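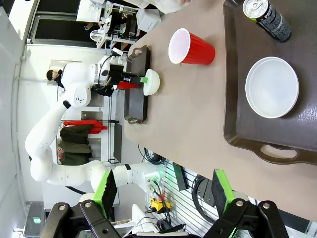 Clearing comes before everything else in this course, including the folding of napkins, which some of you have been practicing since the first handout and which will not be graded. A table after a meal is a small heap of decisions. Most people meet it by grabbing whatever is closest and walking off with it. We're going to look first, then load. Take the can on the big brown tray: it's lying on its side, and a can on its side is a can with travel plans. The white bowl near it is fine where it is. The red cup is also on its side, out on the bare table, and has to be brought in before the tray goes anywhere.

## Unit 2: Clearing and Loading

Course: Household and Small Event Service, Sowerby Hall, lower level
Instructor: Chibuzor Osagie
Bring: an apron, this handout, shoes you don't love

### Before you touch anything

Stand at the long side of the table and find these, in any order:

- whatever can roll
- whatever might still have liquid in it
- the biggest flat thing you own, also known as your tray

Check cups and cans by looking in or lifting gently. Do not check them by tipping. Last March a student (now a very careful student) checked a cranberry juice by tipping, and the carpet in room 791 still remembers.

### Loading order

1. Stand up every can and cup, or empty it and put it with the recycling.
2. Put heavy pieces in the middle of the tray. If you carry on one arm, shift them slightly toward your body.
3. Nest bowls with bowls. A bowl on top of a cup looks clever for as long as you stay perfectly still.
4. Leave the handles clear. I've watched people load a tray right up to the cut-outs and then stand there wondering where their fingers were supposed to go.
5. Flatware last, all facing one way.

Party cups stack, so stack them, but not past your chin. You need to see the door.

### Big tray or small tray

A large tray with a raised rim is for clearing. The rim buys you a second or two when something slides. A narrow board with handles is for bringing things out: bread, cheese, the sugar bowl. Students keep trying to clear a whole table with the narrow one out of what I can only call optimism. You may do this in your own home.

Upside-down bowls deserve a word. If you find one, lift it slowly and straight up. It may be a clean bowl stored the sensible way, or somebody may have put it over the last dumpling. Both have happened in this class.

### Wiping

Damp cloth, then dry cloth, far edge to near edge, crumbs into your hand. The floor is not your hand. Danjuma Ogbonna will demonstrate the folded-cloth method, eight clean faces out of one cloth, and will ask you to repeat it until he's satisfied, so eat beforehand.

### Practice for next time

Clear a table set for four in under 20 minutes with no more than 2 trips to the kitchen. Write down what you carried on each trip and anything that fell. Leave your sheet in the tray outside the office; the door code is 1524, and the top button sticks.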